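Handheld gripper build - fingers keep going out of parallel
Home workshop > Grippers and end effectors > Thread, 3 pages, showing page 1

vadska_bench
Posts: 63
Second version of the hand-held gripper is together. Black fingers, brass insert in the mount, jaw open over the desk:

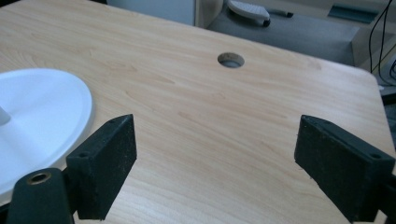

What I need help with

It's a squeeze-handle tool with a camera on it. I record myself doing small jobs at the desk and then play the motion back on the arm, which has the same fingers. The design started as the Panyasiri files, but I redrew the mounts to take inserts.

The trouble is that the fingers don't stay parallel. When I put the tool together they close flat. After a couple of evenings the tips touch first and there is a wedge of light at the bottom. I tighten the screws, it closes flat again, and then it drifts. Both fingers do it, the left one worse.

Fingers and mounts are PETG, four walls, 40 percent fill. Screws are M3. No threadlocker yet.

jailson_c
Posts: 1171
One screw or two per finger? If it's one, the finger is pivoting on it and no amount of tightening will hold. You need a second screw or a pin.

vadska_bench
Two per finger. They're close together, 9 mm between centers.

jailson_c
Then 9 mm is your problem. The force is at the tip and the screws are way down at the base. Any slop in the holes gets multiplied. Move them as far apart as the mount allows and drill the holes to size after printing. Don't trust the printed diameter.

mestano
Posts: 727
I don't agree that it's the spacing. I ran the stock Panyasiri mounts for a year with screws closer than that and had no drift. What I did have was inserts creeping. If you put them in too hot they look fine and then pull up a little every time you tighten. Lay a straightedge across the insert. If it rocks, the brass is proud of the plastic and the finger is sitting on brass.

vadska_bench
Checked with a steel rule. The left one rocks, very slightly. The right one I can't tell.

mestano
There you go.

jailson_c
A proud insert would make it crooked from day one. He says it closes flat when it's fresh. Something is moving under load.

mestano
The insert is what's moving. It pulls up a bit more each time he tightens it, so the fix is making it worse. Put the insert in from the back side so the screw pulls it into the plastic and it can't go anywhere.

prasanna_m
Posts: 212
You can both be right here. Back-side inserts and wider spacing are one afternoon in CAD and one reprint. I would do both and stop guessing which it was.

Separate question for the OP: what is on the gripping faces? If they're bare PETG you are probably squeezing harder than you need to, and that's what is loading the joint.

vadska_bench
Bare. I had silicone tape on the first version but it peeled at the corners.

prasanna_m
Cast a pad. Two-part silicone, Shore 20 or 30, in a printed tray, with a dovetail on the back so it slides into the finger. Mine have outlasted the fingers.

flerk
Posts: 18
Or print the whole finger in TPU. I use the Flerkavska flexible one for this and never think about it.

jailson_c
TPU fingers bend. Fine if you only pick up sponges. If you want the recorded motion to match what the arm does, the tip has to be where you think it is.

flerk
The arm has the same fingers, so it bends the same.

jailson_c
Only if it squeezes the same. A hand on a trigger and a servo don't.

vadska_bench
I'll stay with PETG. Plan is inserts from the back, screw centers out to 16 mm, holes reamed to 3 mm, and cast pads once the silicone gets here. I won't touch the threadlocker, I've read it can crack some plastics.

mestano
Good call on the threadlocker. Nylon-insert nuts if it still works loose.

vadska_bench
Update. New mounts are on, no pads yet. Four evenings of use and it still closes flat. I put one of the old mounts in the vise and pulled the insert with a screw and a washer stack. It came out much easier than I expected, with hardly any plastic in the knurls.

mestano
So it was the insert.

jailson_c
Or the spacing. He changed both.

prasanna_m
I did say.

vadska_bench
I have enough filament left for a mount with the old spacing and the back-side inserts. Will print it in November when the arm is apart anyway, and post the result in this thread.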